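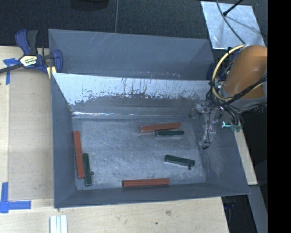

Cell 3 sorting station, Gumbridge works. April inspection, carried out by Volkan Polat with Malou Brynjólfsdóttir from the day shift. Hand sorting at this bench ended in March and the two sorters now cover refill and fault calls. The bin floor is scratched all over and the worn upper part of the inclined panel is worn and bright — measure before next inspection.

1. Bin clamp tight at corner. PASS
2. Tape marks on tabletop intact. PASS
3. Cables clear of wrist at full reach. COMMENT: loop is generous, re-tie.
4. Stop button reachable from refill position. FAIL. Operator has to lean over the bench. Move to left side.
5. Arm halts when operator enters zone. PASS, 3 trials.
6. Fault log read. 155 stops in 3349 cycles, most cleared by hand.
7. Staffing. COMMENT: one person per shift now answers all stops and misses breaks — raised with Steinar Þorgeirsson.
8. Refill training signed. Lærke Ravn outstanding.

Item 4 to be closed before night running.

2 comments | 0 shares
Gumbridge Site Safety | Back to top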